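Equipment Notes: Think Twice Before You Sign for an Arm

Jul 11, 2019

The spring budget round left us with three requests for small robot arms, all from groups that sort, pack or put away mixed goods. All three asked for the same thing: an arm, a gripper, a wrist camera and a year of support. None of them had a line for the floor, the lighting, spare fingers or the hours it takes to get anything working. I have read the quotes twice now and I am less keen than I was the first time.

Start with the price. Vakadura came in lowest, and its quote is the one people keep forwarding to me with exclamation points. It is low because it leaves things out. The mounting plate is extra. So is the cable set, in a length anyone could use. Replacement fingers are 141 dollars a pair, and the quote does not say how long a pair should last. I asked. The answer was that it depends on the application, and I could have written that myself.

Skullilard costs more and includes the camera mount, but support is billed as a yearly plan at 1,537 dollars, and the first year starts on the day of shipment. If your arm sits in a crate until January while you wait for an electrician, you have paid for a help line you had no reason to call. Min-kyu Chae asked them to move the start date to first power-up. They said they would look into it. Until that is in writing, budget as if the answer is no.

Then there is the matter of what the arm is supposed to pick up. Sales demos lean heavily on cubes. Cubes are fine, and I have no quarrel with cubes, but our groups handle soft bags, zippered cases, packs with clear plastic windows and items that slump when you grab them. Adaeze Effiong put together a list of 29 everyday items and sent it to both sellers, asking for a straight yes or no on each. One sent back a brochure. The other marked nearly everything "yes, with tuning" — and tuning, in my experience, means your staff's afternoons.

So my first piece of advice is to ask for pick results on your own goods, on your own kind of surface, before any deposit changes hands. If a seller will not do it, write down that they would not. Ask for the misses as well as the hits. A seller who can tell you how the gripper fails is worth more of your time than one who says it doesn't.

Second, plan on a bare, cheap trial before you buy tables, fencing or anything bolted down. You need a clear patch of floor and a few items of the sort you really handle. Watch what the fingers' shadow does to the view from the wrist, and what pale, grainy surfaces do to it. These are dull questions and they eat weeks if they come up after delivery. 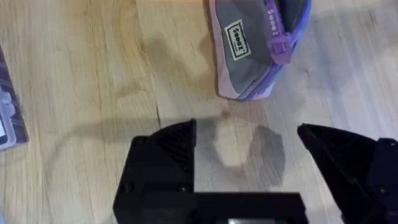
Open gripper with a soft zippered pencil case ahead of it on a light wood floor, from the wrist camera.

A soft case is a fair test piece. The fabric can fold, the zipper pull gives the fingers something to snag, and there is more than one bad place to grab it. If you are writing a trial plan, put something like it near the top of the list and leave the cubes for the end of the day.

Third, put labor in the budget as a real number. Sanne Van der Linden kept a log during the last trial at Heiskanen and says setup and re-teaching ate far more time than running. I would set aside some 800 dollars a month for the first quarter, and I would not let anyone move that money to "accessories" halfway through. If it goes unspent, good.

Kauko Suominen disagrees with most of this. His view is that prices will only go up, that we learn by owning, and that the Cukholm site has floor space sitting idle. He may be right about the floor space. I would still rent first. Both sellers offer short rentals if you press them, though neither one puts it on the quote.

Requests for the next round should include the item list, the trial plan, spare parts for a full year and the support start date in writing. Send them to Nuria Tejada, who will return anything with a blank labor line.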